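Hawi Bogale runs the wash room at Caltamel, where two-armed machines took over part of the loading in October. The change shows up first in the job sheet, she says. "We used to sort and load. Now we sort, and we handle stops."
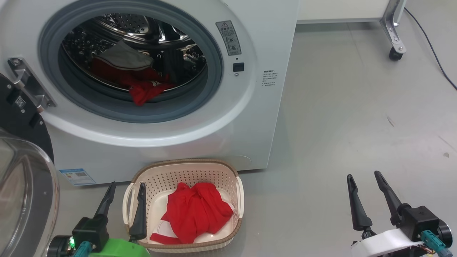
Staffing stayed at 13. Bogale's team still decides what shares a load, and color is the usual argument. A red garment with white trim and a gray one in the same drum would once have been one person's call; now it is a written rule. "The arms take what they're given," she says. "So the rule has to be right."

Henok Tamiru, on the late shift, logged 2 stops last night. He misses the pace of hand loading. His shoulders, he says, do not. Bogale wants the stop log moved closer to the sorting table.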